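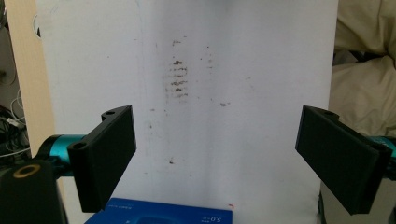 Minutes of the monthly floor meeting, Golletti Home Services, Tosar depot

Held in the lunch room at 7:30 a.m., October. Present: wipe-down crew, laundry crew, dispatch, one person from management. Apologies from the night crew, who were asleep.

1. Last month's minutes
Accepted, with one correction. The kettle was reported as "under review". It is broken.

2. The grippers
Management reported that the Maltum trial goes on until the end of the quarter. Crew carry the hand-held grippers through ordinary jobs, the cameras record, and Maltum uses the recordings to teach an arm to do the same jobs. There are 161 jobs on the list and we have finished 40.

Laundry asked whether the arm, once taught, would be doing laundry. Management said it would be "supporting" laundry. Laundry asked for that word to be minuted, and it has been.

Wipe-down noted that a job that takes a minute by hand takes 5 with the gripper, and that the daily targets on the board have not moved. Management agreed the targets were written before anyone had held one of the things. New targets to be posted by Sunday.

3. Wrists
Two people have sore wrists and a third is keeping quiet about it. Agreed: no more than 11 recordings in a row, then a swap to ordinary work. Dispatch asked who would be keeping track. Silence was recorded.

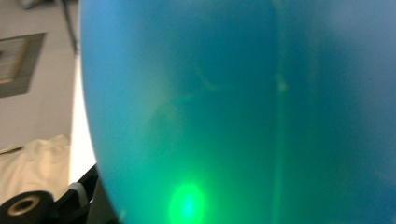
Smooth and rounded items were the main complaint from the floor. Fingers can feel when a thing is about to slide and the gripper can't, so everyone squeezes too hard or not hard enough. See-through items bring a second problem, with light getting into the recordings: one has a bright green glow at the bottom of a big blue curved surface, with the green spreading well up into the blue. Wipe-down wanted to know if the arm will grow up believing that blue things are partly green. Management will ask Maltum. Until there is an answer, glowing takes stay in and get a note on the sheet.

4. Pay
The recording allowance is paid per accepted job. Crew would like it paid per attempted job, given that the accepting is done by a person in another building. Discussed for over 40 minutes. Management will take it upstairs – we are a one-storey depot, but the point was understood.

5. Other business
Ebrahimi Catering has put up the price of the sandwich tray. Moved that we get the smaller tray. Defeated.

Meeting closed when the forklift needed the doorway.

Comments (3)

depot_regular: Item 4 was longer than that. I had a second coffee and a nap.

foldingtable: Can we get the targets on paper too? The board is behind the fridge door half the day.

nightcrew: We were not asleep. We were not told.

Recent items
Kettle: an update
Roster changes, laundry and dispatch
Maltum trial: how to fill in the sheet
Parking behind the Tosar depot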